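Every collectible card game ends up with a card that does four things and needs a page of rulings. In Tetar it is the Amaral Gate, which can bounce a creature, cancel a storm, fetch another Gate from your deck or, once per game, let you ignore the hand limit. The word "or" does more work on that card than the artist did.

I have played Tetar since the second Flornport set and I own 27 Gates, so I complain from a position of investment. My regular opponent, Angus Mudgway, owns 36 and thinks they are fine. He would. 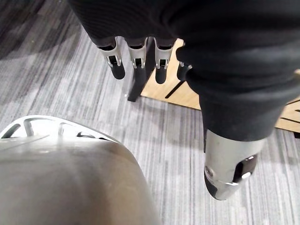 Should the Gate be banned? Let it stay legal, but limit each deck to one copy and strike the fetch clause, so that playing one stops meaning you have already played the next.

The September rules update went the other way and added a footnote. The footnote defines "bounce," a term the card doesn't use. Lenka Šimko, who judges our league, read it aloud twice and then ruled from memory, to general relief.

I'm told flexible cards reward skill. Maybe so. Mostly they reward the player who has read the forum, and I would like to lose to someone's creatures again, the way I did when the cards had one sentence on them and a drawing of a swamp.

Angus wants to trade me four more Gates for my swamps. I'm thinking about it.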